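From: Shih-chieh Cheung
To: toltura-users
Subject: Re: [toltura-users] Seams showing on large flat surfaces after upgrade

On Wednesday Cornel Chiriac wrote:

> I moved our Nerkville kitchen set from the old material format to
> the new one and the walls have gone wrong. Every plain wall now
> shows a repeat that was not there before. On the living room models
> it is faint enough to ignore, but the kitchens have large areas of
> one colour and the eye goes straight to it. I have tried doubling
> the texture size, which made the files much bigger and changed
> nothing else.
>
> Two questions. Is this a fault in the converter, or in my source
> textures? And is there a setting to get the old behaviour back
> without editing 50 materials by hand?
>
> Cornel

Cornel,

Partly the converter, partly the textures. The old format carried a blend width for each material, stored as a fraction of the tile. The converter reads that field and drops it, so every converted material ends up with a blend width of zero. Tiles which were only nearly seamless got away with it before because the edges were being mixed over a short distance. Now they are butted together and any difference in brightness between the left and right edges shows up as a line.

Doubling the resolution cannot help. The mismatch is in the average level at the edges and it survives any amount of resampling. If you want to confirm this, take one of the affected textures, offset it by half its width and half its height, and look at the cross in the middle. If you can see the cross, the texture was never seamless.
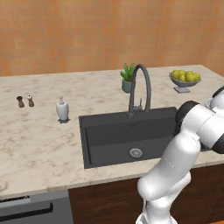
There are two separate effects here and it is worth keeping them apart when you report them. One is the seam itself, a line at the tile boundary. The other is repetition, where the boundary is clean but the tile is small compared with the surface and the same mark comes round again. With a mottled orange wall like this one, a faint grid of squares is what I would check first, and I would check it with the lighting turned off so that shading does not confuse matters. Pale marble with grey veining is a different case. A vein has a direction, so if it fails to meet itself at the boundary the break is obvious at any blend width, and blending only turns a hard break into a smudge. For stone I would set the scale so that one tile covers the whole worktop and leave blending off.

For the plain painted surfaces, the order I would do things in is:

1. Put the blend width back. In the material file the key is now edge_blend and it takes a value from 0 to 1. The old default corresponds to 0.04.

2. Flatten the low frequencies. Blur a copy of the texture heavily, subtract it from the original, then add back the mean colour. Do this in linear space. If you do it on the gamma-encoded values the darker colours will shift.

3. If repetition is still visible, turn on random offset per tile. It needs edge_blend above zero or it will make things worse, as neighbouring tiles will no longer match at all.

Step 2 is the one people skip, and it does most of the work. A slow change in brightness across the tile is hard to see on its own and very easy to see when it is laid out 9 by 7.

As to the second question, there is no switch for the old behaviour. You do not have to edit the files by hand, though. The converter accepts an override file, and anything in the section called defaults is written to every material that lacks the key:

defaults:
 edge_blend: 0.04
 random_offset: off

Run it again on the original files, not on the ones you have already converted. The converted ones contain an explicit zero and the override will leave that alone. This caught me out with the Fu material pack in December.

One caution about mipmaps. If they were generated before you flatten the texture, they will still hold the old levels and the seam will come back as you move away from the wall. Delete the cache folder and let them be rebuilt. Motivside builds keep a second cache beside the project file, so check there as well.

I have a patch that makes the converter keep the old field. It works on my own files but I have not tried it with materials that use more than one texture layer. If you can send me two or three of yours with layers, off list is fine, I will run them through before I submit it.

Shih-chieh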